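**Policy Discussion > Interior Finishes > Corridor repainting and the choice of red**

**shuerta_facilities** wrote:

Colleagues, the Drulari building is scheduled for corridor repainting, and the design office has proposed a saturated red for the two stairwell landings. Before I forward a recommendation, I would welcome comment from members who have used strong reds in public circulation areas. The current finish is an off-white eggshell, last renewed in April. The walls are sound, and there is no budget for replastering.

Please confine replies to color, coverage and maintenance. Fire ratings are being handled separately.

Soledad Huerta

**n_pacheco** wrote:

Soledad, we adopted a comparable red at the Verbeke annex under work order 3469. My observations are as follows.

Coverage was the principal difficulty. The contractor quoted two coats over a white primer and required five. When we repeated the work on the upper floor, we specified a gray tinted primer, and the finish coats were reduced to three. I would write the tinted primer into the specification and require a sample panel before the order is placed.

The second matter is how red behaves where two planes meet. Staff who approved the color from a small card were surprised to find that the wall facing away from the window read as a much deeper shade than its neighbor, although both came from the same batch.
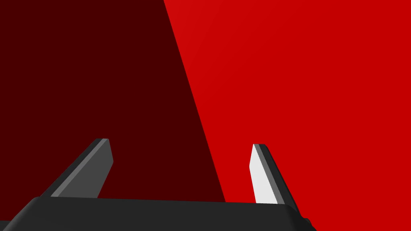 We received several written complaints that the painters had used the wrong can on one side. The complaints ceased after the Istov lighting survey was circulated, but the office spent considerable time on correspondence. I recommend that the design office state in advance that the landings will show two tones for much of the day.

Noemí Pacheco

**verbeke_tenant25** wrote:

With respect to the previous member, the complaints did not cease. Several of us stopped sending them. The darker side of the landing remains unpleasant in winter, and the tenants' association asked for a lighter color on that wall. The request was declined without a reply in writing.

**n_pacheco** wrote:

The request was answered in the minutes of the building meeting. I accept that a direct letter would have been preferable, and I will see that one is sent.

**gradyfinishes** wrote:

I must disagree on the primer. Gray beneath red is sound practice for deep shades, but a clean, bright red can lose some of its warmth over it if the finish coats are thin. We have had better results with a pink-tinted primer from the Somine range. Your supplier should be able to advise on the correct tint for the chosen color.

On sheen: avoid anything glossier than satin. Hand marks and roller laps are very visible on red, and touch-ups rarely match after the first year. Paint corner to corner when repairing – never a patch in the middle of a wall.

**shuerta_facilities** wrote:

Thank you. Could members advise whether the repair allowance should be held as full tins or mixed on demand? Our storage room is unheated.

**gradyfinishes** wrote:

Mixed on demand, with the formula label kept on file. Latex paint that has frozen should be discarded.

**n_pacheco** wrote:

We retained two sealed tins indoors and have used roughly half of one. I would be reluctant to depend on a remix for the same wall. The supplier's formula was revised between our first and second orders.

**shuerta_facilities** wrote:

Noted. I will request sample panels over both primers, placed on adjoining walls of the lower landing, and will post the design office's response when it is received.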